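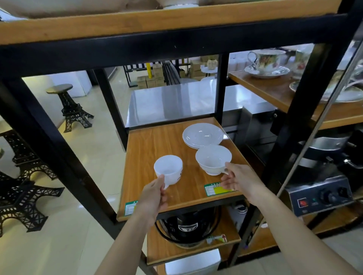 Équipe Cultures matérielles de la table – Programme Mullia

4. Assortir la tasse et la soucoupe : observations dans une réserve de vaisselle

Nous voudrions nous arrêter un peu longuement, dans cette section, sur un geste que la littérature consacrée aux arts de la table laisse volontiers de côté, tant il paraît aller de soi : celui par lequel on réunit une tasse et la soucoupe qui doit la porter. La réserve Kershaw, où nous avons eu le plaisir de travailler en août, s'y prête fort bien. La vaisselle y est rangée sur des étagères à montants noirs et à tablettes de bois, et la porcelaine blanche la plus ordinaire y voisine avec des pièces à fleurs rehaussées d'or, que l'on présente volontiers déjà posées sur leur soucoupe assortie.

C'est là une première différence, et elle nous a beaucoup occupés. Le décor tient lieu d'étiquette : devant un motif floral, l'œil rapproche les deux pièces sans hésiter. Pour la vaisselle blanche, au contraire, il faut s'en remettre à la forme, à la largeur du pied, au creux ménagé au centre de la soucoupe. Une chope à bords presque droits et une tasse à thé évasée, posées côte à côte sur la même tablette, n'appellent évidemment pas le même support – et la chope, dans bien des maisons, n'en appelle aucun.

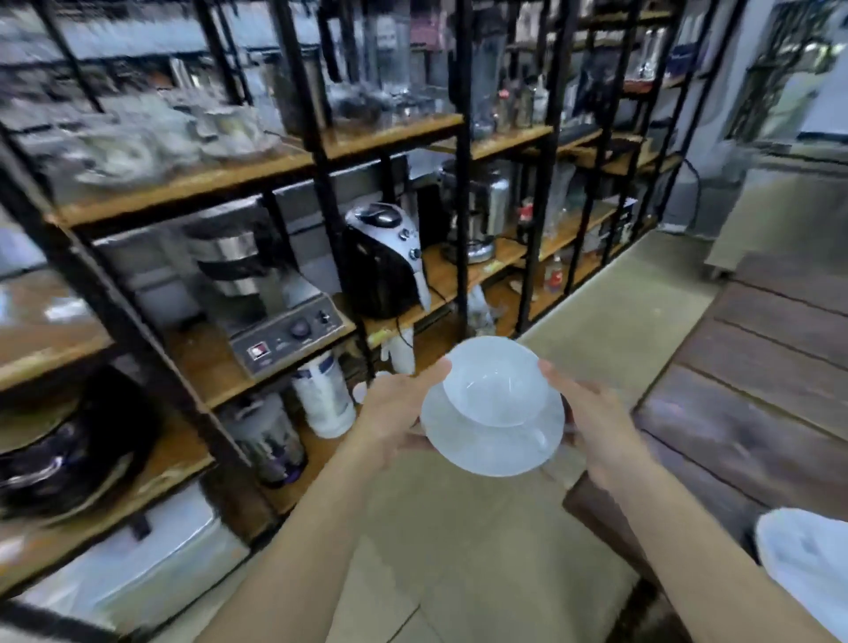 L'inventaire Flasero, dont nous avons repris la numérotation, enregistre 601 pièces de table, tasses et soucoupes comptées séparément. Ce choix se défend du point de vue du catalogue, mais il rend mal compte de l'usage, car une tasse privée de sa soucoupe change de statut : elle descend, si l'on peut dire, du salon à la cuisine. Nous avons donc préféré, pour notre part, traiter la paire comme une unité dès lors que la tasse repose d'aplomb dans le creux, même lorsque rien ne prouve que les deux pièces soient sorties du même service.

Restait la question de l'appui. Une soucoupe se lit mieux seule, tenue par le bord et légèrement inclinée vers la lumière, les tasses attendant à côté sur la table. Le fin relief circulaire qui entoure le creux se laisse alors suivre du regard, et c'est lui qui nous a servi de repère pour distinguer les deux profils retenus dans notre typologie (voir la figure 4).

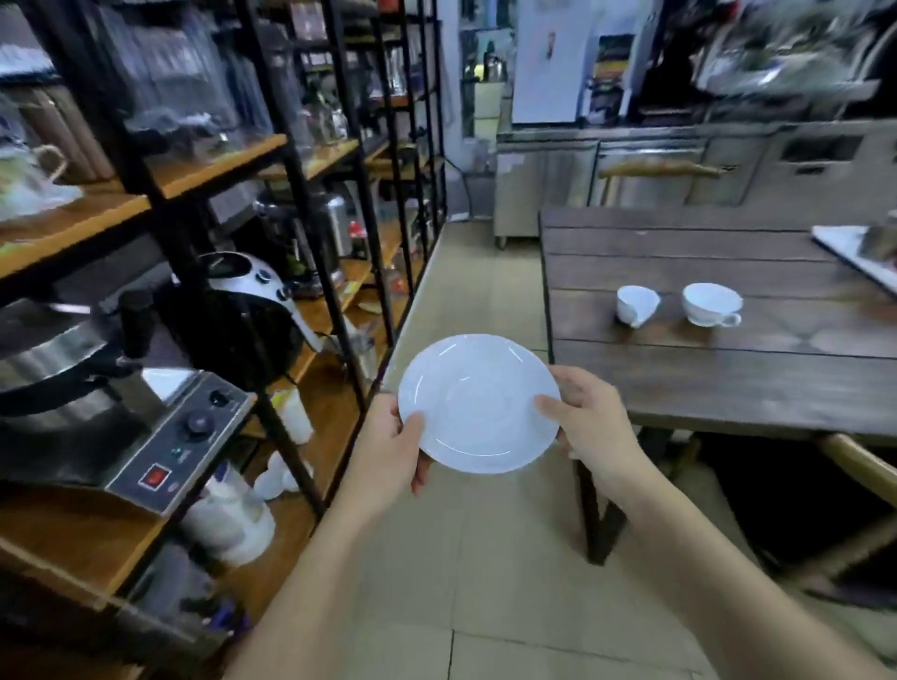 Figure 4. Soucoupe blanche tenue à deux mains ; à droite, sur la table, deux tasses de porcelaine blanche.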